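3.2 Behälter und Füllgut

Untersucht wurde, wie sich gemischtes Kleingut in offenen Graubehältern verteilt, wenn keine Fächer oder Einsätze vorgegeben sind. Bestand: 736 Behälterfüllungen aus dem Lager Ilitz, erfasst im Januar. Die Behälter stehen hintereinander auf dem Packtisch, Füllung jeweils nur vorn, der hintere bleibt als Reserve. Das entspricht der Praxis bei Vondent (vgl. Abschnitt 2.1) und wurde so übernommen.

Das Füllgut ist absichtlich uneinheitlich. Harte, kantige Teile neben weichen, Stoff neben Kunststoff, Spielzeug neben Bürobedarf. Kategorien nach Kuhlmann und Wegener: formstabil, nachgiebig, rollfähig. Zuordnung nicht immer eindeutig — gefüllte Täschchen etwa verhalten sich je nach Inhalt mal wie ein Block, mal wie ein Kissen. In Zweifelsfällen entschied die Zweitkodierung (Koller).

Gebrauchte Behälter wurden neuen vorgezogen. Kratzer und Abrieb am Boden verändern die Reibung, und im Betrieb sieht nun mal kein Behälter aus wie im Katalog. Reinigung vor jeder Serie, trocken, ohne Mittel.
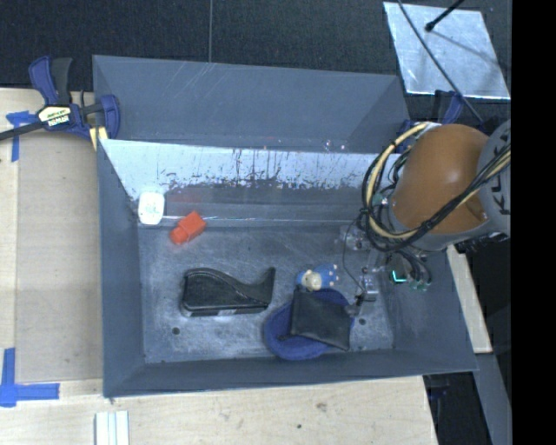 Abb. 4: Grauer Behälter mit gemischtem Füllgut, lockere Belegung. Mitte: schwarzes Täschchen auf dunkelblauem, rundem Stoffteil; dahinter kleine blaue Spielfigur, liegend.

Die Belegung wurde in drei Stufen kodiert: locker, mittel, dicht. Locker heißt, der Behälterboden ist zwischen den Teilen noch gut zu sehen; Überlagerungen dürfen vorkommen, aber nur paarweise. Mittel: Boden stellenweise sichtbar. Dicht: kein Boden mehr, mindestens zwei Lagen. Auf die lockere Stufe entfallen 400 Füllungen, also mehr als die Hälfte des Bestands, was für die Auswertung in 3.4 noch eine Rolle spielt.

Überlagerungen entstehen auch bei wenig Füllgut. Weiche, flache Teile liegen dann meist unten und wirken als Unterlage, das formstabile Teil kommt darauf schräg zu liegen. Umgekehrte Fälle (Stoff über Hartteil) wurden gesondert vermerkt. Teile, die an der Wand lehnen, gelten als eigene Lage­klasse »angelehnt«, auch wenn sie den Boden mit einer Kante berühren. Hier gab es anfangs Unstimmigkeiten zwischen den Kodierern, daher 11 Füllungen nachträglich neu bewertet.

Nicht erfasst: Gewicht der Einzelteile, Reihenfolge des Einlegens. Letzteres wäre wünschenswert gewesen, lies sich aber aus den Unterlagen nicht mehr rekonstruieren. Steinbach schlägt vor, die Reihenfolge künftig beim Einlegen mitzuschreiben — für die Folgeserie bei Polák ist das vorgesehen.

3.3 Kodierung der Lage

Je Teil wurden Lageklasse, Auflage (Boden, Wand, anderes Teil) und Ausrichtung grob nach Viertelkreisen notiert. Bei runden Teilen entfällt die Ausrichtung. Kodiert haben Võ und Koller unabhängig voneinander, Abweichungen wurden am Behälter besprochen, soweit er noch gefüllt war, sonst anhand der Aufnahmen.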